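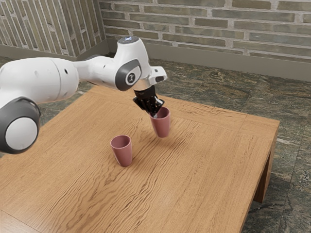
Szabolcs Vincze started collecting family soup recipes with a pencil and the backs of old gas bills. He was 30, newly moved into the apartment above the Balogh bakery, and homesick for a caraway soup his grandmother made when anyone in the house had a cold. She never served it in bowls. It came in cups, plain ones, something like the dusty-pink one standing on the wooden table and the one held just above it, and you drank it standing up in the kitchen with a heel of bread in your other hand. "I called my aunt for the recipe and she said, 'What recipe? It's flour and fat and you pay attention,'" he says, laughing. "So I burned it for a week!"

Those gas bills have since turned into over 40 notebooks, and now into a book, Prulero, named after a nonsense word his grandmother shouted when a pot boiled over. I read it in two sittings and cooked from it for most of a month, and I can't remember the last time a cookbook made me want to phone my own relatives so badly.

The soups come from people he met by asking. He asked on trains, in waiting rooms, at the hardware store. A retired bus driver in Dadell gave him a sour cherry soup (served cold, with a spoon of cream stirred in at the last second) and then walked him to the market to make sure he bought the right cherries. "She didn't trust me with fruit," Vincze says. "She was right. I was reaching for the sweet ones."

His favorite chapter, and mine too, is the one on thin soups, the kind most cookbooks skip over on the way to the stews. There's a garlic broth with an egg dropped in, a dill one that takes ten minutes, and the famous caraway. He wants you to toast the seeds in the fat until the whole kitchen smells like rye bread, then add the flour and keep stirring.

"Color is everything," he tells me, getting up to show me with an empty pan and a wooden spoon. "Too pale and it tastes like paste. Too dark and you're eating a campfire. You want it like a good tabletop, you know? Warm, a bit of honey in it."

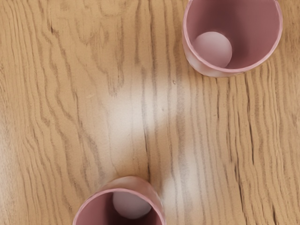

The winter in Vinel

He spent one December in Vinel, a village up in the hills where he knew exactly one person, and came home with 33 recipes. It snowed the whole time. People would hear there was a man asking about soup and knock on the door with a jar.

"One fellow brought me bean soup and stayed until midnight arguing about vinegar," he says. "His wife came to fetch him and she argued the other side. I wrote down both!" Both are in the book, on facing pages, and I've made them both. I'm with the wife. A splash at the end, off the heat, and the beans wake right up.

What I love is how much talk he leaves in. The recipes wander off into weddings, bad knees, a goat that got into a church. His editor wanted to trim it, and he gave up the goat's second appearance but held on to the rest. 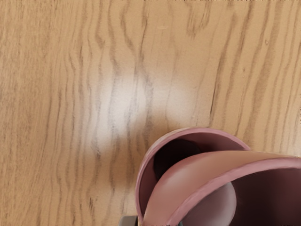 What he's cooking next

Bread, mostly, thanks to the neighbors downstairs. The bakers let him come in early and shape rolls, and he's already filled 3 notebooks. He still makes soup every evening, and when I visited it was potato with marjoram, thick enough to hold up the spoon. He sent me home with a jar of it and strict orders to add nothing.

I added pepper. Please don't tell him.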